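3.2 Mixed loads and loose food on household work surfaces

The first part of the study dealt with single items left on a counter. Most kitchens do not look like that. In the diaries kept by the Terwood households, the entries our participants found hardest to fill in were those where food, packaging and dishes had ended up together, and where the person writing could not say which job they were doing. Clearing up after a meal, putting away shopping and washing dishes were listed on our form as three separate activities. By the second week of April many participants had stopped choosing one and wrote all three.

We therefore added the category "mixed load." A mixed load is any container, tray or stretch of surface that holds at least one food item and at least one item of kitchenware, with no divider between them. The term comes from Varghese and Nyberg's earlier work on shared kitchens in Jusarach, where it was used for sinks only. We extended it to baskets, crates and tabletops after a trial coding round in which Ruan Nel and Nelli Valtonen worked through the same 40 entries separately and disagreed mostly over baskets. 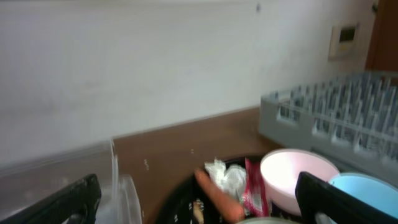
Figure 4. Mixed load in a black basket: a carrot, packaging and bowls, with a dish rack behind.

The basket in Figure 4 meets the definition easily. The carrot will need to go to cold storage or be used. The snack package belongs in a cupboard. The two bowls, one pale pink and one light blue, belong in the rack or on a shelf, and whether they need washing first cannot be judged from a photograph. The white plastic bag is harder to place. Under our rules a bag is coded as packaging if it is flat or crumpled and as a container if it is visibly holding something, so here it was coded as packaging. Valtonen noted that participants themselves were less consistent on this point and often kept such bags for later use, a habit also reported in the Chacko interviews.

Baskets of this kind were usually emptied in order of convenience. Participants said that they took out whatever lay on top and carried it to wherever it went, even if that meant crossing the kitchen several times. Only 12 participants said they sorted the contents first. Those who did sort tended to lay everything out on the table, which cleared the basket but moved the mixed load to a new place. Several described this as the point at which they were interrupted and left the job.

Loose food was treated as a separate matter. By loose food we mean grains, nuts, crumbs and similar small pieces that lie directly on a surface and cannot be picked up in one movement. It matters for the coding because it changes the order of work. A bowl can be moved at any time, but a board or tray with rice on it has to be tipped, wiped or scraped before it can be put away, and moving it too early spreads the rice further.

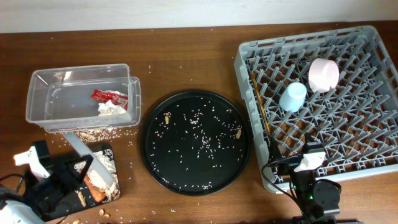

Rice was the most frequent loose food in the diaries, followed by breadcrumbs. Participants rarely used a cloth on it as a first step. The usual method was to push the grains together with the side of the hand or a flat utensil and then lift them into a bin or container. Larger pieces such as nuts were picked out by hand beforehand, and in some homes these were kept while the rice was thrown away. One participant wrote that she cleared the table first and the boards last, and then had to do the table again.

The Jurka coding sheet, on which ours is based, records a spill once for each room. We found this too coarse. A tabletop and a tray standing on it may both carry grains, and they are cleaned in different ways, so we recorded a spill once for each surface affected. Anil Thevar recoded the earlier entries to match. This raised the total number of coded items to over 600, and the later tables use the revised total throughout.

Two limits should be mentioned. First, the diaries depend on what people thought worth writing down, and a few grains under a dish rack were probably left out in most homes. Second, the form gave no space for items that were waiting for someone else to deal with them. In shared kitchens this was a common reason for a mixed load to stay where it was overnight, and it is taken up again in Section 3.3.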